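공유 27 · 댓글 9

작업실 이사 기록, 마지막 편

드디어 마지막 편이에요! 지난 글에서 책장이랑 접시 포장하는 얘기를 너무 길게 해서(댓글로 "그릇 얘기 그만"이라고 쓰신 분, 저 봤어요 ㅋㅋ) 이번엔 기계랑 배관, 그러니까 무겁고 번거로운 것들만 모아서 쓰려고 합니다. 사진은 한 장만 골라서 맨 끝에 붙였어요. 글이 좀 긴데 커피 한 잔 들고 천천히 내려가 주세요.

처음 오신 분들을 위해 짧게 적자면, 저희는 Kasine라는 작은 공동 작업실이에요. 저랑 Huiling Liang, Heather Matheson 이렇게 셋이 쓰다가 중간에 Catherine Lindsay가 합류했고요. 원래 있던 곳이 135제곱미터였는데 새로 간 곳은 220제곱미터! 숫자로만 보면 엄청 넓어진 것 같은데, 짐을 넣고 나니까 또 왜 이렇게 좁은지 모르겠어요. 짐은 공간만큼 늘어난다더니 진짜인가 봐요.

비닐 얘기부터

이사 준비하면서 제일 많이 산 게 투명 비닐 랩이에요. 처음엔 Heather가 일곱 롤이면 충분하다고 장담했거든요. 저도 그런가 보다 했는데, 첫날 오후에 이미 세 롤째를 뜯고 있더라고요. 결국 철물점에 두 번 더 다녀왔습니다. 두 번째 갔을 때는 사장님이 말도 안 했는데 랩을 꺼내 주셨어요.

요령이라면 요령인데, 한 바퀴 감고 꼭 손바닥으로 한 번 눌러 주는 게 좋아요. 그냥 빙빙 돌리기만 하면 나중에 들 때 스르륵 흘러내려요. 그리고 끝은 꼭 한 번 접어서 붙이세요. 뜯을 때 손톱으로 끝 찾느라 십 분씩 날리는 거, 저만 그런 거 아니죠?

테이프는 색깔별로

Catherine 아이디어예요. 검은 테이프는 "건드리지 말 것", 노란 테이프는 "먼저 풀 것", 파란 테이프는 "어디 건지 모름". 그런데 파란 테이프가 제일 먼저 떨어졌어요... 네, 저희가 그런 사람들입니다. 파란 테이프 붙은 상자 중에 세 개는 아직도 창가에 그대로 있어요. 안에 뭐가 들었는지 서로 묻기만 하고 아무도 안 열어 보는 중이고요.

검은 테이프는 배관 쪽에 제일 많이 썼어요. 접착력이 세서 비닐 위에 한 번 더 둘러 주면 마음이 놓이거든요. 대신 오래 두면 끈적임이 남으니까 맨 표면에는 바로 붙이지 마시고 꼭 비닐을 먼저 감으세요. 저는 예전에 작업등 갓에다 그냥 붙였다가 아직도 그 자국을 보면서 살아요.

주름 호스 이야기

집진용 주름 호스는 정말 다루기 어려운 물건이에요. 길이도 길이인데 자꾸 자기가 가고 싶은 쪽으로 휘어요. Huiling이랑 둘이 양쪽 끝을 잡고 복도를 지나가는데 가운데가 출렁출렁해서 둘 다 웃음이 터졌어요. 중간에 내려놓고 한참 쉬었습니다.

보관할 때는 너무 꽉 말지 말고 크게, 훌라후프 만하게 두 번만 돌려서 느슨하게 묶으세요. 꽉 말아 두면 주름 사이가 눌려서 펼 때 모양이 이상해져요. 입구에는 비닐봉지 하나 씌워 두면 먼지가 안 쏟아지고요. 이건 Huiling이 흰 운동화를 신고 온 날 배웠습니다. (미안해 Huiling.)

제일 무거웠던 것들

철제 빔 종류는 저희끼리 옮길 엄두가 안 나서 Fedoruk이라는 이사 팀을 불렀어요. 기계 전문이라 견적이 좀 나왔지만, 솔직히 한 푼도 안 아까웠어요. Wilma Crichton 팀장님이 오셔서 한 바퀴 쓱 보시더니 "이건 이쪽 먼저, 저건 맨 나중에" 하고 순서를 딱 정해 주시는데 얼마나 멋있던지! 저희는 옆에서 문 잡고 물 나르고 그랬습니다.

팀장님이 알려 주신 것 중에 제일 기억에 남는 건, 무거운 건 포장보다 모서리가 먼저라는 거예요. 모서리에 두꺼운 골판지를 대고 그다음에 비닐. 순서를 거꾸로 하면 비닐만 찢어지고 문틀은 문틀대로 긁힌대요. 저희 예전 작업실 문틀을 보여 드리고 싶네요. 보증금 얘기는 다음에 할게요, 흑.

새 작업실 천장

새로 간 곳에서 제가 제일 좋아하는 건 천장이에요. 예전 작업실은 형광등이 하나 건너 하나씩 깜빡거려서 오후만 되면 눈이 아팠는데, 여기는 정말 환해요. 밤에도 나사 하나 떨어뜨리면 바로 찾을 수 있을 정도! 대신 여름에 좀 더울 것 같아서 벌써 걱정이긴 해요. 선풍기는 9월까지 그냥 꺼내 두기로 했습니다.

바닥은 아직 반쯤만 칠했고요, 창 쪽 작업대는 Heather가 높이가 마음에 안 든다고 세 번째 다시 자르는 중이에요. 갈수록 낮아지고 있어서 이러다 좌식 작업대가 될 것 같아요.

남은 일들

집들이는 5월 3일에 하려고 해요. 그 전까지 비닐도 벗기고 볼트도 한 번씩 다시 조이고, 파란 테이프 상자도 좀... 열어야겠죠. 옆 건물 Eluned Pumphrey 씨가 접이식 의자를 빌려주신다고 하셔서 앉을 자리는 해결됐고, 먹을 건 각자 조금씩 들고 오시면 됩니다. 주차는 골목 안쪽 말고 큰길 쪽에 해 주세요. 골목은 진짜 좁아요.

아, 그리고 비닐 벗긴 거 어떻게 버리냐고 물어보신 분! 테이프 붙은 부분만 가위로 잘라내고 나머지는 모아서 비닐류로 내놨어요. 깨끗한 건 접어서 다음에 쓰려고 따로 챙겨 뒀고요. Heather는 또 이사 갈 거냐면서 질색하는데, 사람 일은 모르잖아요?

혹시 비슷한 이사를 준비하시는 분이 계시면 댓글로 편하게 물어보세요. 호스 묶는 법이나 모서리 싸는 법은 따로 정리해서 올릴까 생각 중이에요. 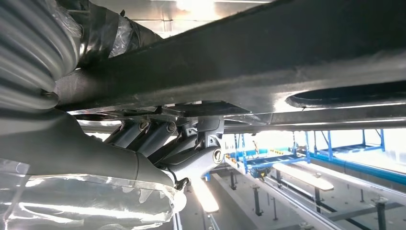 짙은 회색 철제 빔 아래쪽. 주름 호스랑 검은 테이프, 그리고 아직 구깃구깃한 투명 비닐!

좋아요 100 · 댓글 9 · 공유 27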